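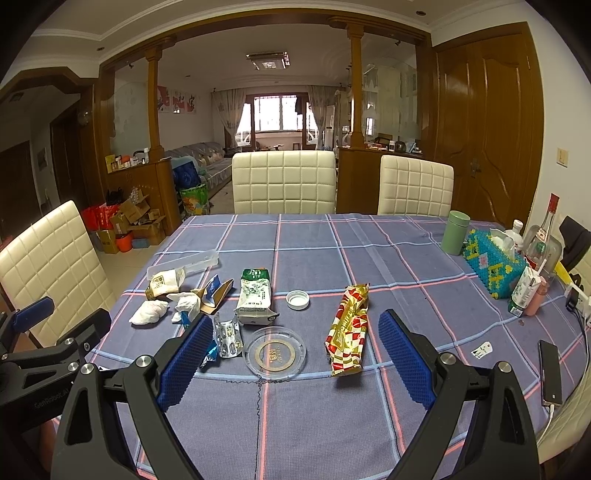 Dining table, small packages and waste still on the cloth. Items 1 to 3.

Shared Dining Room -- Table Clearing and Waste Check
Waltitz House, ground floor
Checked by: Tuấn Tiêu
Date: April 23, 2019
Form 882

Marks: OK = in order. C = see comment. R = must be repeated.

1. Food wrappers removed from the table: C
Comment: Gold snack wrapper with red and white checks on the cloth, also a torn blue wrapper. Both go to mixed waste. Please do not put them with the plastics, the collection company (Lememetti) sends back the whole bag when it finds wrappers inside.

2. Medicine packaging: C
Comment: One silver blister pack, crumpled, with empty cavities. I ask everybody to look at each cavity before throwing, also when the pack seems finished. A pill on the floor is a danger for small children and for the dog of the Shevchuk family. Pills which are left over go back to the pharmacy.

3. Small caps and lids: C
Comment: There is a small white cap and a clear round lid. Caps of this size are a choking risk. They must be the first things to leave the table, before the big pieces.

4. Used tissues: R
Comment: Two on the table. Tissues go in the covered bin, and hands must be washed after. The same remark was written at the last check.

5. Plastic trays: C
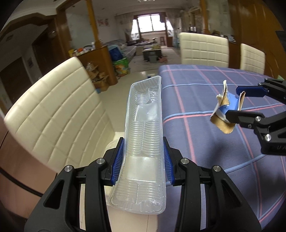
Clear plastic tray, empty. Torn cardboard packaging kept separate from it. Items 5 and 6.

Comment to 5: Tray is to be looked at from both sides for food rest, then rinsed if needed and put with the plastics. Ridged trays hold crumbs in the narrow places, so a quick look from above is not enough.

6. Cardboard: C
Comment: Torn edges are not a problem for recycling. Fold it flat -- the cardboard box in the hall was overfull two times already because of open packages.

7. Tablecloth: OK
Comment: The cloth hangs over the side of the table. This is allowed, but nobody should pull a chair in with the cloth caught under it. Shake the cloth outside, and not over the sink.

8. Chairs and walking space: C
Comment: Chairs stand around the table. After clearing, they should be pushed in so that the way to the door stays free. The felt pads under the legs were ordered from Derance and will come in June.

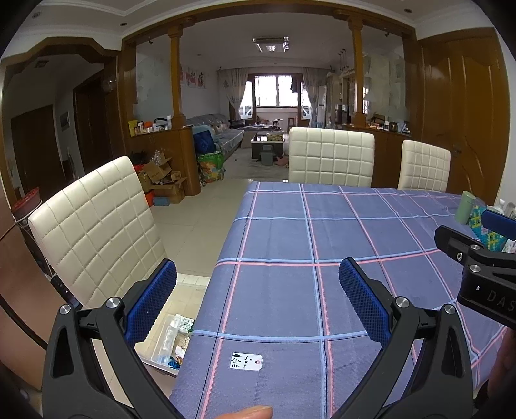 Is it necessary to wipe the table under the cloth every time?
Once a week is enough when nothing was spilled. After a spill, take the cloth off the same day, wipe the table with warm water and a little soap, and let it dry fully before the cloth goes back.

9. Items which stay on the table: OK
Comment: Canister and woven basket may stay at the far end. Loose tags and labels should be taken away.

Repeat check needed for: item 4.
Signed: T. Tiêu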